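Saturday, late

Went to the Lutwood opening after all, having told everyone I wouldn't. Catriona Guthrie had two tickets and a car, and I had run out of reasons. It is 7 miles out to Loltden and she drove them as if we were late, although the doors had only just opened and the wine hadn't.

The show is called "Mirau", after the village where Moura spent a winter, or says she did. I have my doubts about the winter. The wall text talks about "a season of enforced looking" and then lists what she looked at: snow, a wall, a bucket, more snow. Fine. Painters have done a great deal with a bucket. But I stood in front of the snow pictures for a good long while and all I could think was that she'd been looking at other people's snow pictures. There's a grey-violet shadow that turns up in every one of them, always bottom left, always at the same slant, whatever the time of day is meant to be. Catriona said it was a motif. I said it was a habit.

The first room is hung far too tight. You can't get back from the big canvases without treading on somebody, so you end up reading them from a yard away, where they are mostly brushwork, and the brushwork isn't good enough to be read from a yard away. I suspect that was the point of the wine.
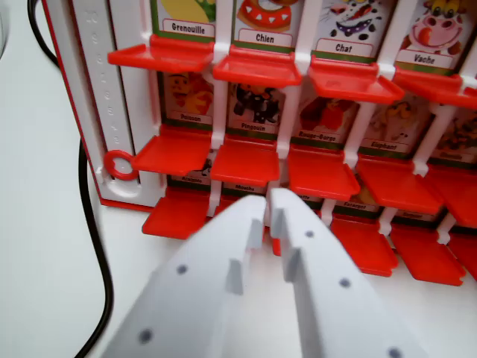 The second room is better and I was annoyed to find it so. Small things on board, most of them no bigger than a paperback. A kitchen window with condensation on it. Somebody's boots by a stove. A loaf, badly drawn, and much more alive than anything next door. She can't do hands – she hides them in pockets, under tables, behind the cat – but she can do a cold room with one warm thing in it, and I went back to the boots twice. If she'd shown only these I'd have come home quite cheerful.

Then the price list. The biggest of the snows is down at £3,860. The boots are £326. I know size has to come into it, canvas costs money, stretchers cost money, but it does rather tell you what the gallery thinks we're there for. There was a red dot on the big snow already, at twenty past six. I don't believe in red dots before seven o'clock. Catriona says I'm a miserable so-and-so and that people do buy from the preview email.

The speech was almost an hour. The man from Lutwood used "interrogate" of a bucket. He said Moura "refuses the picturesque", standing directly in front of a sunset. She herself said very little when it was her turn, thanked the framer and her sister and sat down, and I liked her for that more than I'd planned to. She looked tired. I wanted to ask about the shadow and didn't, because there was a queue and because I'm braver in here than I am in a room.

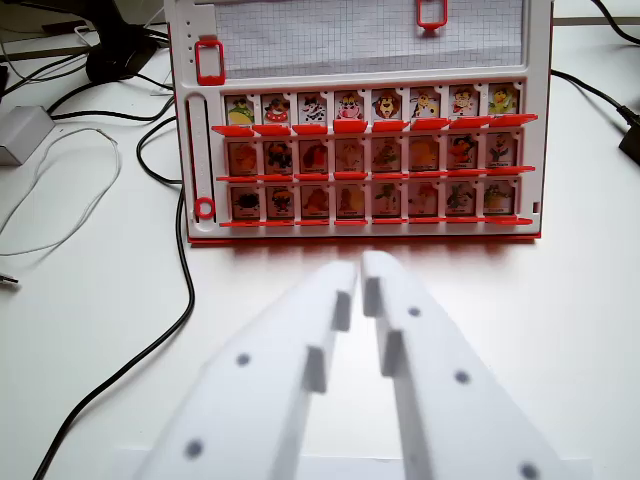 On the way back we argued as far as the roundabout about whether you need to have been to a place to paint it. Catriona thinks not, obviously, look at every Nativity ever made. I think not either, but then don't write it on the wall. Once they tell me she sat there all winter with freezing fingers I start checking the pictures for it, and the snows don't hold up. The boots do. The boots didn't have a label beyond the title and they didn't want one.

She asked if I'd be writing it up for the newsletter. I said probably, and she said be kind about the loaf. I shall be kind about the loaf. I've got a page of notes in the back of the catalogue, half of them illegible and one that just says "why orange??", and I can't now think which picture it belonged to. Possibly the sunset. Possibly the man's tie.

Must go back on a weekday when it's empty and give the first room another chance from the doorway. I don't expect it to change my mind, but I've been wrong about snow before – I was rude about that whole set of winter orchards when they came round, and I've had the postcard of one of them over the sink ever since.

Feet hurt. Bed. Ring Catriona about the petrol, she won't ask.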